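Informe de avance – taller de disfraces y teatro familiar Morneo
5 de diciembre de 2018
Para: Uliana Nazarenko, Fundación Avard

Uliana, va rápido porque mañana tenemos ensayo y todavía falta coser medio vestuario.

Asistencia: 16 niños inscritos, vienen 12 casi siempre. Los otros cuatro, a ratos (gripe, fútbol, abuelos). Las familias se quedan más que en junio, sobre todo los padres, que al principio dejaban al crío en la puerta y se iban. Ahora hay dos que pegan bigotes.

Obra: elegida por ellos, de piratas. Queríamos algo más navideño, perdimos la votación. El guion lo lleva Miloslav Sýkora con los mayores; siete escenas, la última sin cerrar porque los pequeños no quieren que el capitán pierda el barco. Se discute en casa también, me cuentan las madres. Mi hijo cena con el parche puesto desde hace dos semanas.

Gastos: 135 euros en tela, goma y fieltro, todo en Zapata. Facturas escaneadas, te las mando a parte. Queda pendiente el alquiler de las luces – Pukon no ha contestado todavia, les vuelvo a llamar.

Problemas: el horario. A las seis los de cuatro años ya están agotados y hay llanto seguro. Propongo empezar media hora antes a partir de enero. También hace falta otro adulto para los pequeños, Miloslav no puede con los dos grupos a la vez.
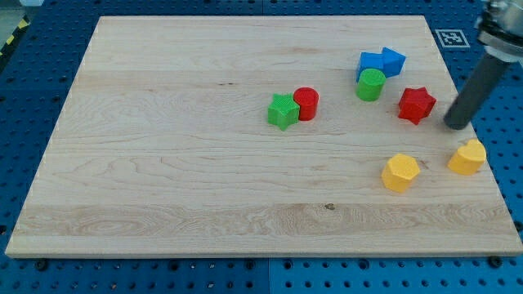
Lo del segundo adulto lo he preguntado ya a tres familias, una dice que quizá. Si Avard puede cubrir el transporte de esa persona, mejor. Dime algo antes de vacaciones, por favor.

Pendiente para el próximo informe: fecha de la función, permisos de fotos firmados (faltan varios) y el presupuesto de luces.

Un saludo, y perdona las prisas.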